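Speaker notes, evening session, student manipulation project (Karnberg group). Slides advance on the bold cue. Keep the Gristetti video for the end if the projector allows it.

## 1. What the project asks

- The task is packing: soft toys and small packages, picked one at a time and placed in an open cardboard box.
- Students work in pairs. One demonstrates, the other keeps the log and calls the start and end of each attempt.
- Target for the term is 3000 demonstrations across all pairs. State the figure once and move on.
- An attempt is discarded if the object leaves the table or a finger pad slips off its mount.

**Next slide.** Plush is awkward for a parallel grip. The surface gives before the object moves, so finger opening is a poor guide to whether a grasp is firm. Point to the pink bear and the yellow toy beside it: adjacent soft objects get caught together. The tissue packs lie flat in front of the box and need a lower approach.
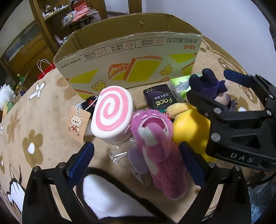 ## 2. Hardware and calibration

- Two hand-held grippers per pair, blue pads on the inner faces of the fingers.
- Pads are checked before each block. Replace if the texture is worn.
- Calibration uses the Zarei board, 6 views per gripper. Fewer gave drift in the wrist pose that showed up only in replay.
- Recording stops at 5 minutes. Longer files were slow to review and students lost track of which attempt was which.

Mention that the first version of the logger dropped frames when both grippers were recording. Fixed in March. Skip the details unless asked.

## 3. Approach and grasp order

**Next slide.** Leave this one up while going through the order.

The rule in the handbook is nearest object first. With the fingers spread wide, the yellow zippered purse at the front is the obvious candidate, and its clip and zipper pull hang at the side, where a careless close can trap them. The doll in the pointed hat is just behind it. Pairs are told to grip a doll by the body and leave the hat alone, as the hat folds and the grasp point shifts.

Flat packets come last. By that stage the approach is clear and the wrist can be tilted without touching anything else.

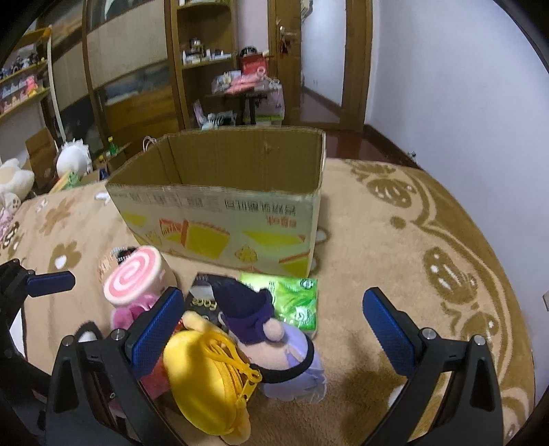 Torkia asked at the rehearsal whether nearest-first would bias the trained policy, given that every demonstration then follows the same order. The reply to give: yes, to a degree. The last 100 demonstrations from each pair are recorded with the order drawn at random, and the two sets are trained separately before they are merged.

Follow-up to expect: why not randomise from the start. Beginners made too many collisions with a random order, and the discard pile grew faster than the data set.

## 4. Assessment

- Marks are for the log and the written error analysis. Success rate of the policy is reported but carries no marks.
- Each pair submits one failed attempt with a frame-by-frame account of the cause.
- Late logs are accepted up to 17:00 on hand-in day.

**Video.** Gristetti clip, no sound. Questions after.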